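Vacancy: Legal Drafting Officer (Procedural Codes)
Girkovell Legislative Support Unit, Drovotberg

Reference 1161. Fixed term, three years, full time.

The unit prepares consolidated texts of procedural legislation after amendment. The post holder will work on the civil and administrative procedure codes, both of which were changed in August by a single amending act with staggered commencement. Provisions on electronic service are already in force. Those on appeals and the recovery of costs commence later, and the consolidated text must show both states side by side. 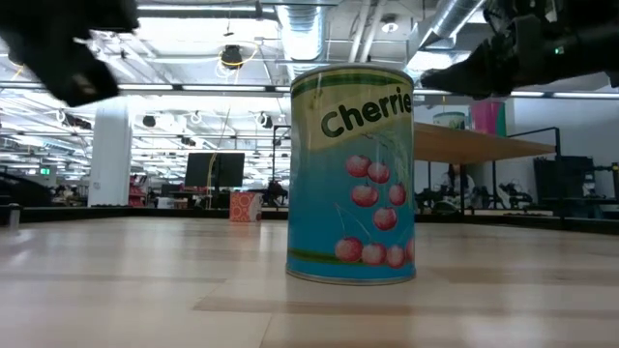 The main duties are as follows.

Incorporating amendments into the base text and checking every internal cross-reference.
Drafting transitional notes for court registries, normally no longer than 200 words each.
Recording drafting errors in adopted acts and preparing correction requests for the publishing office.
Maintaining the table of commencement dates in Skorard, the unit's document system.

Candidates must hold a law degree and have worked with statutory text in a court, ministry, parliamentary office or publishing house. Knowledge of appeal procedure is required. Experience of structured document formats is useful but can be gained in post.

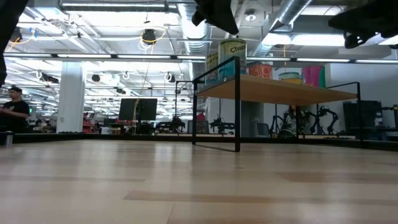
Cylindrical containers on a small low table with a black metal frame.

The post holder reports to Corina Stoica, head of consolidation, and works with two other drafters. Most work is done on site. Up to 30 days a year may be worked remotely by agreement - this does not include the weeks before a commencement date.

How to apply
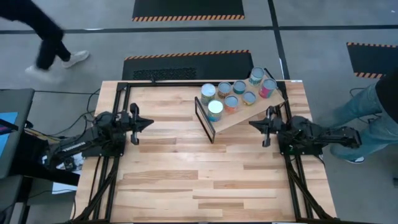 Posted by Dorin Neagu, Recruitment
8 January 2026

Send a CV, a copy of the degree certificate and one sample of legal drafting to the recruitment office, quoting the reference above. The sample may be a published or unpublished text, with confidential matter removed. Joint work is accepted if the applicant's own part is marked.

Shortlisted candidates will sit a written test. They will be given an amending act and the code it amends, and asked to produce the consolidated articles with notes. Printed dictionaries are allowed. The test is followed by an interview with Corina Stoica and Rokeya Jayasinghe.

Questions on the duties should be addressed to Ionuț Roman, senior drafter. Questions on pay and leave go to the recruitment office.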